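テクノロジー > ロボティクス > 特集

取っ手をどう握るか――多指ハンドの把持学習、シミュレーションでの検証

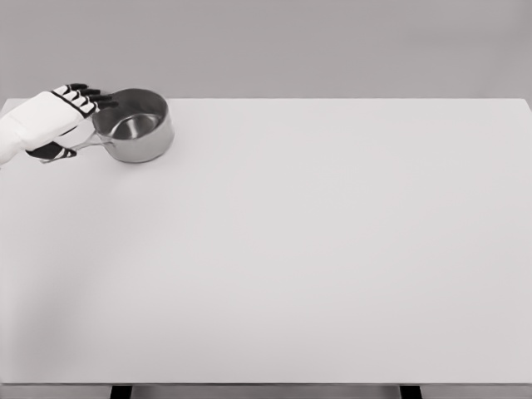 把持の成否だけを数えても手法の良し悪しは分からない、とイムケ・ティーレ(Imke Thiele)は言う。取っ手に指が掛かった時点で成功とみなす評価では、その後に鍋が傾いても記録に残らないためである。

Kitisの研究グループが取り組むのは、片手鍋のように重心が把持点から離れた物体の扱いである。取っ手を握れば手首に大きなモーメントがかかり、握りが浅ければ鍋は取っ手の軸まわりに回転する。二指グリッパでは接触面が限られ、この回転を摩擦だけで抑えることになる。多指ハンドなら親指と残りの指で取っ手を挟み、接触点を軸方向に分散できるが、制御すべき関節の数が増え、探索空間は急速に広がる。

同グループの手法Cludeoは、学習を2段階に分ける。前段では手首の位置と姿勢だけを決め、指は開いたまま固定する。後段で各指の閉じ方を学習し、報酬には接触の有無に加えて、持ち上げ時の傾き角を組み込む。前段の出力には小さな外乱を加え、後段の方策が手首の位置ずれに過度に依存しないようにした。

評価はすべてシミュレーション上で行われた。初期配置を変えた643試行のうち、失敗は149件。内訳で最も多かったのは、鍋が卓の奥寄りに置かれ、手首の進入角が制限される配置である。次いで、親指が取っ手の下に入りきらないまま他の指が閉じ始める例が目立った。後者については、親指の到達を後段開始の条件に加えることで減らせる見込みだという。

課題は実機への移行である。金属同士の摩擦係数や指先の変形は計算モデルで簡略化されており、液体を入れた鍋では重心が動作中に移動する。グループは取っ手形状の異なる4種の鍋を用意し、11月から実機での比較を始める。傾き角の計測方法はまだ確定していない。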